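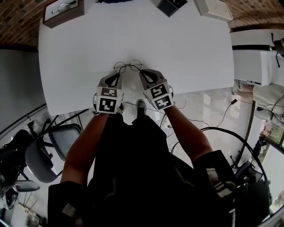
Got old glasses in a drawer? Elamside wants them

I have a confession to make before I tell you about this one: I own four pairs of glasses and can only see through one of them. The rest live in the kitchen drawer with the dead batteries. So when I heard the Elamside library was collecting unwanted eyeglasses again, I stuffed mine in a coat pocket and went down to see what was going on.

Quite a lot, as it happens! The sorting is done in the back room, at a big white table with rounded corners, and glasses get looked over there a pair at a time. Round wire frames are having a moment, I'm told. There was a lovely thin pair with clear lenses and a little metal bridge, folded up on the tabletop, and I would have happily taken them home if they'd been anywhere near my prescription.

Young-sook Byun started the collection after clearing out her father's apartment, where she kept finding glasses in places you wouldn't think to look (the piano bench, a flour tin). She asked at the library desk if anyone wanted them, ended up with a cardboard box and a marker, and the box was full by the end of the month. Last year they took in 1000 pairs. This year she'd like to beat that before the end of July, and she's the competitive type, so I wouldn't bet against her.

Once a pair has been checked for scratches and wobbly hinges, it goes to Iker Arroyo, who has the lens meter and reads off the prescription. Then it gets a paper tag and a bag. Wire frames take him longer than plastic ones because the temples bend if you so much as look at them, and he likes to set them straight by hand before they move on. "People sit on them," he told me. "Everybody sits on them." I did not mention the pair in my pocket.

The finished bags go to the eye clinic over in Idorside, where Thijs Vandenberghe matches them up with people who can't stretch to a new pair. Reading glasses go fastest and children's frames are always short, so if your kids have outgrown theirs, please dig them out. The last delivery was 69 pairs and the clinic had found homes for 60 of them when I called.

A few things they can't use: single lenses, contact lenses, anything with a cracked lens. Snapped frames are fine to drop off if the lenses are whole, though, as Iker keeps the tiny screws and nose pads for repairs. Cases are very welcome, the hard kind especially. Please don't tape the glasses shut, it leaves gunk on the lenses and takes ages to clean off.

The drop box is just inside the library's front door, next to the returns slot, and there's a second one on the counter at Bruria, the bakery on the corner. The next sorting session is 6th May in the back room and anybody can come along and help. No experience needed, but bring your own glasses if you wear them, the writing on those tags is tiny. Bruria is sending over cinnamon rolls.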